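Fruit on the table, part two

2 August 2018

After the February post on cold storage I had a few questions about fruit kept at room temperature, so these are my notes on the kitchen table setup. It has changed very little since I moved the table into the corner.

The table takes a cotton cloth, brown and white check. I bought it from Chmielewska, the household shop by the tram stop, and it has been washed often enough that it no longer shrinks. Cotton matters a little. A vinyl cloth holds condensation under anything that comes straight out of the refrigerator, and a tangerine left standing in that film goes soft on the contact side first. On cotton the moisture spreads and dries. The check also hides juice stains, up to a point.

Citrus goes on a plate. I tried a deep bowl for most of a year and gave it up. In a bowl the bottom layer carries the load and gets no air, and you don't see a bad one until you smell it. A plate limits you to a single layer. The limit on quantity is a nuisance on shopping days and useful the rest of the week.

The plate I use is round and white with pink flowers and green leaves printed on it. Renata Rutkowska gave it to me when she cleared out her mother's cupboard. It's too shallow for soup and a bit too pretty for everyday potatoes, so it became the fruit plate. Two large oranges and a tangerine fill most of it.

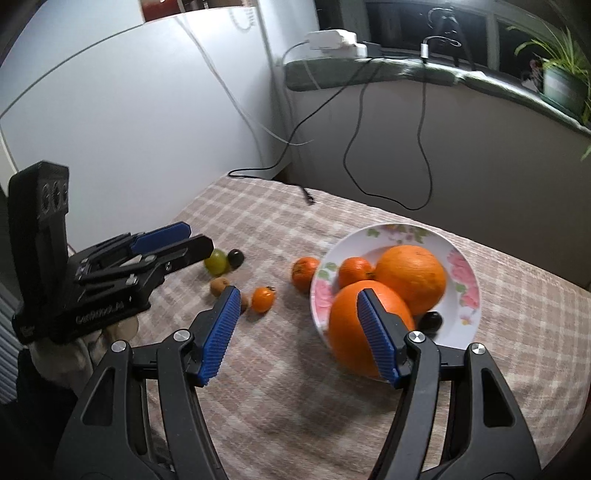
Sorting is done by hand, once a day, usually while the kettle is on. I pick each piece up and press lightly near the stem end with the thumb. Firm goes back. Slightly soft goes to the front of the table and gets eaten that day. Anything with a dark spot comes off the plate and sits by itself on the cloth until I've decided about it. Most spots on tangerine peel are superficial. If the spot gives under the thumb, cut the fruit open over the sink.

Mold is the only real emergency. Green mold on one orange will put spores on everything touching it, so the whole plate gets emptied, washed with hot water and dish soap, and dried completely before it is loaded again. Wash the neighbors too and dry them with a towel. I have had to do this 2 times since the winter.

Grapes don't belong in this system. They lose water quickly at room temperature and should be in the refrigerator, in the vented bag they came in. One gets loose now and then and ends up among the oranges. Eat it.

On weight: I checked the kitchen scale (an old Orkano, battery model) against a 1000 g reference before weighing last week's oranges, and it read correctly. The full bag came to 1439 g. I'll weigh a single orange daily through the month and post the loss figures when I have them.

Stanisława Adamczyk wrote to ask whether turning the fruit helps. I turn mine a half turn when I sort and have no data either way. If anyone has kept a turned and an unturned batch side by side, leave the results in the comments, with the room temperature if you recorded it.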